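How do I get a copy of a police report if I wasn't the one who called it in?

Asked in: Local Government and Public Safety

My parked car was hit in March on Pacheco Street and the other driver left. A neighbor saw it and called the police, and an officer came out and took a report while I was at work. I found the card on my windshield with a case number on it.

My insurance company, Multar, wants the full report before they will move on the claim. I called the Tulska police records desk and was told the report "isn't releasable at this time." They would not say when it would be. I am listed as the vehicle owner but not as the person who reported it. Do I have a right to a copy, and is there a form I should be using? My deductible is $400 and the repair estimate is already well past that, so I would like to get this going.

3 answers

Answer 1 (marked helpful by the person who asked)

You should be able to get it, but you probably asked for the wrong thing. Tulska keeps two kinds of paper on a hit and run. One is the crash report, and the other is the investigative file, which stays closed as long as they are looking for the driver. If you give the desk only the case number, they look up the case, see that it is open, and tell you it can't be released. Ask for the crash report by name and say you are the registered owner of a vehicle involved. It does not matter who called.

The form is Form 359, Request for Crash Report. You can pick it up at the records window or ask them to mail it. Bring your driver's license, your registration and the card the officer left. The fee was $5 when I did mine, and they would not take a card for it.

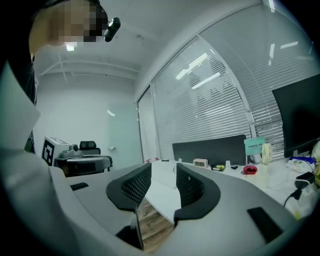 Form 359 has a box near the bottom for "relationship to incident," and that is where most people get turned away. Check "owner," not "other." Fill it out at home where you have room to spread out the registration and the insurance letter. A long white desk is plenty, and any kitchen table will do. The records window has only a narrow shelf and the line behind you gets impatient. Sign it in ink and make a copy before you hand it over.

Mine was ready in a little over a week. If they refuse again, ask for the refusal in writing with the reason on it. You need that for an appeal.

Answer 2

Call your insurance company and make them do it. They get reports all the time. I never got mine and they paid anyway, but that was a different city and a different company.

Answer 3

Agree with the first answer on the crash report. A few things to add.

The officer has to finish the report and a supervisor has to approve it before records can see it. If you called within a couple of days of the accident, it may not have been in the system yet. Try again before you assume it is a refusal.

Also ask Multar whether they will accept the case number and the officer's name for now. My adjuster opened the claim with those and added the report later. Get the adjuster's name and write down what time you called.

If you think there is camera footage, that is a separate request and it is time sensitive. The Samirari parking garage has cameras on the Pacheco side, but it is private, so the police records desk can't help you with it. Go to the garage office and ask them to save the recording. They may only hand it over to an officer, so give them your case number and then leave a message for the officer on your card saying the footage exists.

One more thing, don't let the records desk sell you the certified copy unless your insurer says they need it. The plain one was fine for me and I had 300 dollars in damage plus a rental.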